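3.2 Collecting demonstrations

All demonstrations were given by remote control in the Prerach kitchen simulator. The operator moved a hand controller, and the simulated arm followed its position and grip. Fatemeh Yazdani recorded 20 demonstrations for each task after 30 minutes of practice.

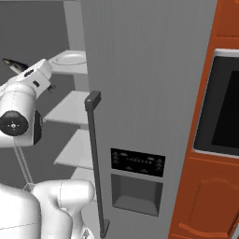

Figure 2. Simulated kitchen used for teleoperation: the arm at the refrigerator (top) and over a pan on the stove (bottom).

Operators could pause at any point – the arm then held its pose – but could not rewind. A demonstration with more than 2 pauses was discarded and recorded again.

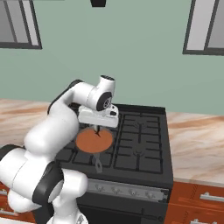

Joint angles and grip commands were logged at 20 Hz. We trimmed idle time at the start of each recording and left the rest unchanged, including small corrections by the operator.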